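Notes from the back bench: the two-arm build, part four

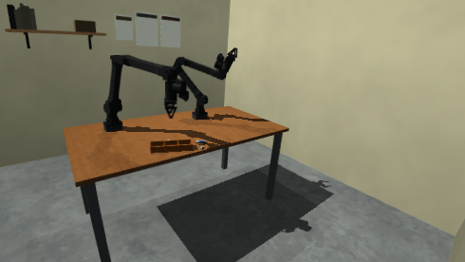

I've been promising an update on the arms since before the August break, and Eilidh Mackay has now asked me for it three times at the kettle, so I've run out of places to hide. The short version is that the simulated bench is finished and the real one is catching up. I rebuilt the whole virtual setup from scratch after the old file got into a muddle, and I'm pretty chuffed with it, right down to the shelf on its black brackets and the three sheets pinned on the wall beside it (no, they don't say anything, I ran out of patience for textures). The job I keep coming back to is the little one: get the near arm to hang its gripper straight down over the middle of the table, come forward to the pen with the blue end, pick it up and lay it in the brown compartment tray. The far arm stays parked up high with its claw open until it's wanted. Sounds like nothing, doesn't it? It has eaten most of my winter.

For anyone new to the Drorthorpe workshop, the plan is a pair of arms that can sort the small-parts drawers after open night. You know the drawers I mean. Pens in with the drill bits, drill bits in with the fuses, and something sticky at the back of every second one. We've called the project MacBrayne, after the label on the crate the first motors came in, and the name has stuck even though I was holding out for something with a bit more dignity.

The biggest headache has been collisions. When both arms reach for the middle they cross over one another, and from some angles I can't tell whose elbow is whose. My first planner treated each arm as if it had the table to itself, and the result was a very slow, very expensive-looking hug. Uzma Yousafzai sat down with me one Thursday and we redid it so that one arm has to claim the middle before it's allowed in, and the other one waits outside until it's been let go. It's crude, and it makes the whole thing look a bit like two people being polite at a doorway, but it works! I left it going overnight with the pen in a different spot each time, and out of 1,204 tries it got the pen into a compartment on 1,125 of them. The misses are nearly all when the pen is lying hard up against the end of the tray and the fingers can't get down either side of it. Hamish Crichton reckons a nudge move would fix that, where you push the pen clear first and then go for the grab. I've written half of one. It mostly pushes the pen onto the floor.

On the real side, Archie Purves has the first arm together and wired. He printed the joint housings twice, the first lot having come out a whisker too tight for the bearings, and if you've been wondering where all the black filament went, well, now you know (sorry, there's a fresh roll on order). The second arm is still in bits in the blue tub under the lathe. Please don't put anything in that tub. Please don't take anything out of it either – I spent a whole evening looking for a shoulder bracket that had been borrowed to prop a window.

The controller is the Nusura board we picked up secondhand, and it's behaving nicely now that Catriona MacLeish has sorted the power supply. She found that both arms starting at once dragged the voltage down far enough to reset the board, so the fix was to stagger them by a moment and give the grippers their own feed. I'd been blaming my code for a fortnight and had rewritten large parts of it, some of them for the worse.

What I don't know yet is how much of the simulation will carry over. Friction is the one that worries me. My virtual pen doesn't roll nearly enough, and a real one on a real bench will be off at the slightest touch. The light's another thing, as the arms throw streaky shadows right across the tabletop and the camera code has been known to take a shadow's edge for an object. I've been moving the virtual lamp about to try and toughen it up, and I'd like to do the same with the actual lamps once we've got both arms bolted down.

If you'd like to have a go, the simulation runs on the Sendesia machine by the window. Log in as guest and open the folder marked bench, and use the copy in there, as mine has the nudge move in it and you'll only get cross. There are 2 jobs I'd love a hand with: sanding the mounting plates, and labelling cables, which is every bit as dull as it sounds but I'll bring biscuits. We also need 4 decent clamps that can stay on the bench for a while, so have a look in your garage and leave any spares with Eilidh.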